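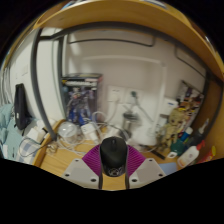

Can a machine tidy a room yet? In part: it can pick up and move many single objects, but it still needs a person to set up the task and to recover from mistakes.

Our delegation visited the Sultholm site on 7/5/24 to see how far the work on household chores has come. The program there, known as Plerora, has collected over 2,000 short recordings of people doing ordinary tasks by hand with a gripper tool. Desks are a large part of the collection. A computer mouse is an easy object to close two fingers on; the cables, jars and small bottles that share a desk with it are harder to plan for, and staff spent most of the morning session on that subject.

The afternoon was given to the test rooms. In the desk-clearing trial, the arm put away 66 percent of the objects without help. Clear glass and soft bedding accounted for most of the failures. Folding was not shown – the group expects to return to it in February.

The shop-floor demonstration, run with equipment from Rimura, was steadier. Parts arrived in the same position each time, and the arm loaded a tray in 30 seconds. Farooqui, which supplies the trays, plans a longer trial.

Members asked about cost and noise. No prices were given. The arm was quiet enough to talk over, although the compressor in the next room was not. The visit ended with a discussion of safety rules for shared spaces, and the slides will be sent to all 31 participants.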